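料理教室「ポノン」レシピ開発事業 2月分進捗報告

提出先:フェッリ食文化基金 担当 イラリア・モンティ様
報告者:オルネッラ・サンナ

1. 今月の作業

豆と穀物を使った常備菜のレシピ集について、2月末の時点で36品の試作を終えました。計画では50品ですので、残りは14品です。内訳で遅れているのは乾燥豆の煮込みで、浸水時間の条件をそろえてやり直したため、予定より日数がかかりました。ひよこ豆は前夜から水に浸し、翌朝に水を替えてから煮る手順に統一しています。レンズ豆は浸水なしで進めました。

大麦のサラダは味付けを二度変更しました。最初の配合では冷蔵後に酸味が弱く感じられるという意見が多く、レモン汁を増やし、塩は食べる直前に足す形にしました。パセリは刻んでから時間がたつと色が落ちるため、保存分には混ぜず、別添えとしてレシピに書いています。

2. 試食会

土曜日の午前10時から、ドゥルリク地区の集会室で試食会を行いました。出したのは5品で、評価が高かったのは白いんげん豆とセロリのマリネ、低かったのはそば粉の薄焼きです。薄焼きは冷めると硬くなるとの指摘があり、ヌドゥルさんが生地の水分量を見直しています。結果は3月の報告に入れます。

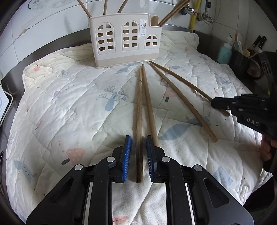
常備菜の保存日数はどう決めているのか。
調理後すぐに浅い容器で冷まして冷蔵し、毎日、味とにおいと食感を記録したうえで、変化が出た日の前日までを上限とし、さらに一日短くして記載しています。

この方法で、豆のマリネは4日、大麦のサラダは3日としました。葉物を混ぜた品は翌日までです。冷凍については、トマト煮込み以外はまだ確認が済んでいません。

3. 原稿と校正

試作が終わった品のうち、原稿になっているのは22品です。分量の表記はグラムを基本とし、計量スプーンで量れるものだけ大さじ・小さじを併記します。校正はセレーナ・レオーネが担当し、手順の番号と材料欄の順番が合っているかを先に見ています。玉ねぎの切り方の呼び方が原稿ごとに違っていたので、「薄切り」「粗みじん」「みじん」の三つにそろえました。

4. 費用

食材費は予算内です。オリーブ油の仕入れ値が上がりましたが、乾燥豆をボテル商会からまとめて購入したことで吸収できました。印刷費はまだ発生していません。見積もりはトゥッリオ・ベッリーニが依頼済みで、返事を待っているところです。

5. 来月の予定

残る14品の試作を進めます。煮込みを先に、焼き物を後に回します。冷凍の確認は煮込みの試作と並行して行います。印刷の見積もりが届きしだい、部数の案を別紙でお送りしますので、ご確認をお願いいたします。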